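The Warm Spell at Furkoscombe

Nilmini Siriwardena heard them before she had her boots on. Half past ten on a January morning, frost gone from the lane, and the whole back garden was humming!

"They're out," she shouted up the stairs. "Dalia, they're out, come and see!"

Dalia Kettani came down in two jumpers and a pair of socks that didn't match. She had arrived in Furkoscombe in the autumn, knowing nothing of bees except that she liked the honey, and Nilmini had promised her that on the first mild day of the year she would see something worth getting up for. And there it was. Bees pouring out of the middle hive, circling over the leeks, dropping little yellow spots on the washing.

"Is that what I think it is?" said Dalia, looking at a pillowcase.

"They've held it in since before Christmas. Wouldn't you be pleased?"
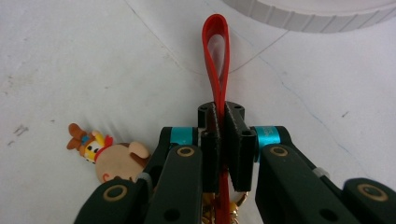
They went along the row together. The first hive, the one Nilmini called Mikska after her grandmother's goat, was busy enough. The middle one was roaring. The third, at the end by the quince, was quiet. Nilmini put her ear flat against the wood and knocked with one knuckle, and waited, and knocked again.

"Well?" said Dalia.

"Shush."

Somewhere very deep inside came a sound like a sheet of paper being slowly folded. Nilmini laughed out loud and grabbed Dalia's arm. "There! Did you hear? Small, but they're home."

She lifted one corner of the hive, just an inch, to feel the weight of it. Too light. They'd eaten nearly everything.

"Eilif will have fondant," she said. "Eilif always has fondant."

Eilif Sandberg lived at number 63, right at the top of the hill, and he did have fondant, a great white slab of it under a tea towel. He also had his own bees flying and he wanted to talk about them, so it was a good while before they got away. He had seen one come in with pollen – bright orange, he swore it, in January! – and he walked them twice round the shed looking for another.

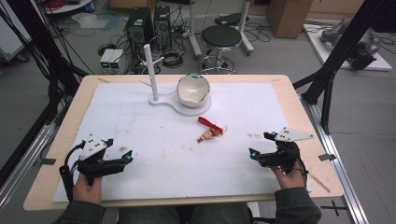 "Hazel's not even open," said Nilmini on the way back down. "Where would she get orange?"

"Perhaps he dreamed it."

"Perhaps he did. I hope he didn't, though."

The sun was already sliding towards the church by the time they reached the garden, and the cold was coming up out of the grass. Dalia held the lid. She hadn't expected to be asked, and she held it as if it were full to the brim with soup. Nilmini pressed the fondant down over the hole in the board, quick and gentle, and a single bee walked up through the gap, across the sugar and on to Dalia's thumb.

"Don't move."

"I'm not moving." She could feel each foot. It was such a tiny, careful tickling, and the bee's whole body was going in and out like something breathing in its sleep. Then it turned round, found the sugar again and went back down into the dark. 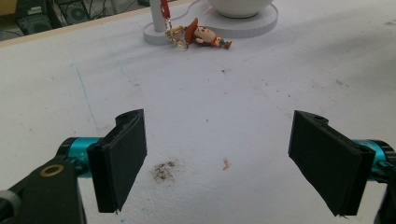 A scuffed white work surface

They stayed outside until the last stragglers were in. Dalia's thumb smelled of honey, or she thought it did, and she kept lifting it to her nose all through supper.

"When's the next warm day?" she asked.

Nilmini got up to look at the sky.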